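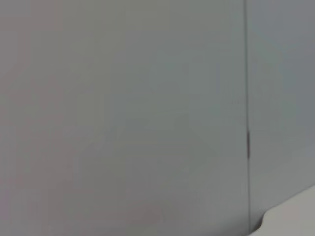 Misus: finding a seam with a wrist camera
Project report, second-year robotics software module
17 June 2025

1. What we set out to do

Misus is a small piece of software that looks at a flat surface through the wrist camera, finds the joint between two panels and tells the arm how far off it is. The planner, Clistomow, was handed down to us from last year's group along with a readme that stops halfway through the install steps.

2. How it works

Each picture is blurred, turned to greyscale and searched for long dark lines. We keep a line only if it runs most of the way from top to bottom. Our first version took the strongest edge it could find, and with grey panels on both sides of a thin line the strongest edge was often the rounded pale thing in the bottom right corner. Misus followed that curve with great confidence.

The darker, thicker bit partway down the seam was the other nuisance. The line fitter treated it as a separate short line and reported two seams. We now join pieces that share a direction, with a gap limit of 20 pixels. The limit was chosen by trying numbers until the arguing stopped.

3. Results

We ran three lighting set-ups. Ševčík, our name for the test script, passed all of them once the corner was masked out. Soft focus mattered less than we feared - the blur step was going to ruin the picture anyway.

4. Still to do

The mask is fixed by hand, so it will be wrong as soon as the camera mount is moved. Nurnala, the logging tool, still saves angles in degrees while Clistomow reads radians. We convert between them in three places and would like it to be one.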